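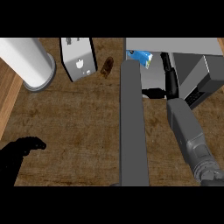
The Losance studio lot opened its gates to visitors in March, and we spent an afternoon there to see how the work on Rodrigues is coming along. The film finished shooting some time ago, and the 2026 release is still the plan, though the production has not named a date for the first teaser.

Visitors were let in at 2 and taken first to the sound building, where Hidano, the company handling the mix, has taken over the ground floor. They played us one song from the film and a short stretch of dialogue without music. The song is a slow one, sung at a wedding, and it was better than the title track that leaked over the winter.

Next came the main stage. The village street from the second half is still standing, with the tea shop at one end and the police outpost at the other. The guide said the street was built in 85 days and will be kept for a possible second part. The walls are plaster over timber, and up close you can see where they were patched after the rain fight. Phones had to stay in our pockets, so there is nothing to show from that part of the tour.

The costume store was the busiest stop. The catalog runs to 3318 pieces, and most of the hero's shirts are there in several copies – clean, dusty and torn. A rack at the back was covered with a sheet and we were told not to ask.

We ended in the small theater with a making-of reel from Stadico, the distributor. It covered the train sequence and the interval fight, and it gave away less than fans might hope. The villain's face was not shown once.

Tickets for the tour are sold at the gate only. Parking fills up early, and the canteen was out of everything but coffee and biscuits by the time we got there. The next open afternoon has not been announced, but the staff expect one before the audio launch.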